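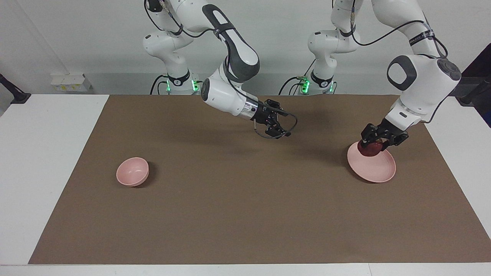 August 15, 2019

Evening jacket, Trotholm wedding. Entry covers stone setting, lining and the second fitting notes.

Carried over from last entry: cropped jacket, ivory duchesse satin, to be worn over the second dress from the cutting of the cake onwards. Shell is assembled, sleeves basted only. The back carries the couple's initials and a border of flat-back stones, 2000 in total, of which up to 800 fall on the two front edges where the magazine wants its close-ups. The magazine's picture list arrived this morning. It asks for the jacket on the shoulders, on a hanger, and once with the groom holding it. The last of these means the lining will be in shot, so the plain lining is no longer acceptable. See below.

Stones. Heat-set samples from Lekance tested on three offcuts: satin alone, satin on silk organza, satin on fusible interlining. Pressed with the small tip, same dwell on each.

Satin alone: stones hold, but the face puckers between them. Visible from arm's length. Rejected.

Satin on organza: flat, hangs well. Two stones lifted when the offcut was scrunched hard in the hand and released. Both were at the cut edge and may not have had full contact.

Satin on fusible: nothing lifted. Hand is stiff and the front edge stands away from the body when the sample is pinned to the stand. Would photograph as a board.

Went with organza. To deal with the lifting, every stone within a thumb's width of the edge will be a sew-on setting. The sew-on stones are Sasley stock and a shade warmer than the Lekance ones. Under the window the difference shows. Under the workroom tubes it does not. The reception is a marquee with festoon lighting, warm, so I would expect it to disappear, but flash is another matter and should be tried before the fronts are committed.

Flash test, afternoon. Pinned both types to the same scrap in alternating rows, photographed with the old compact at three distances. Near: warm rows readable as a faint stripe. Middle: not readable. Far: neither type separable from the satin. Conclusion for our purposes: do not alternate. Keep all the warm ones together on the edge, where they will read as a border.

Lining. Client's sister has asked for a message inside the back, below the collar, as a surprise on the night. Wording agreed by email and to be kept off the job sheet, which the client sees at fittings. Machine embroidery in pale blue on the replacement lining (silk crepe, ordered from Boersma, due before the next fitting). Stitch-out done on calico first. At the size requested the lower case letters close up, e and a particularly. Options are to drop the density, enlarge the text, or change to capitals. Enlarged by one step and lowered the density. Second stitch-out legible. The tail on the y still pulls to the left; leave more stabiliser under it.

Second fitting. Client came from training and fitted over a sports vest, so the bust figures are not to be trusted. Shoulders are reliable. She carries more muscle across the upper back than the block allows and could not lift both arms to head height without the hem rising past the waist seam of the dress. She intends to dance. Released the back armhole and added a small gusket (gusset) under each arm, self fabric on the bias. Arms now go up. Hem rises but stays below the seam.

Side effect: the border on the back no longer meets the side seam at the same angle. Redrew the last section of the placement template at both sides. Old template is marked VOID and is in the drawer under the newer one. Do not use it for the fronts.

Button stand. Client wants no fastening. Picture desk would prefer one so the fronts sit level. Proposed a covered hook and a thread bar at the bust, which can be left undone. Client agreed. 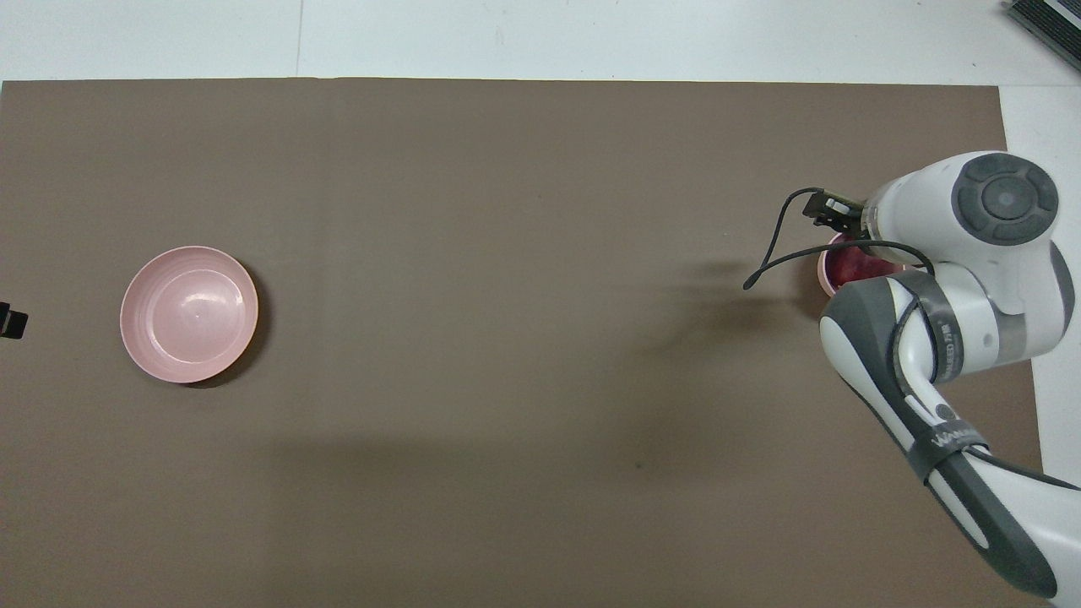 Bakari Mohamedi thinks the hook is in the wrong place. His note, left with the toile: at bust level it will drag as soon as she sits for the speeches, and the drag line will run straight through the initials on the back. Put it at the top of the waist dart and the strain goes into the side panels. He also asks whether the stones nearest the hook have been allowed for, as a thread bar will catch on anything with claws.

Checked this on the stand with a pin in place of the hook. He is right about the drag. Less clear that the waist dart is better, as the fronts then gape above it. Tried a point between the two, which is acceptable standing. Cannot judge sitting on a stand. Leave for the third fitting and have her sit.

On the claws: yes. Leave 14 sew-on positions unset beside the opening until the hook is fixed, then fill with the flat heat-set type. They will be cooler in tone than their neighbours, but they sit under the overlap.

Ivan Holovko has costed the changes. The new lining and embroidery add 54 pounds in materials. The gussets come out of the existing piece. He wants the sister's message invoiced separately so that it does not appear on the client's bill.

To do:
Press test on crepe, low heat, when it arrives.
Cut new placement template for fronts from the revised back.
Practise thread bar on organza-backed scrap.
Ask the picture desk whether the hanger shot is front or back.
Bust figures again, over the proper underwear this time.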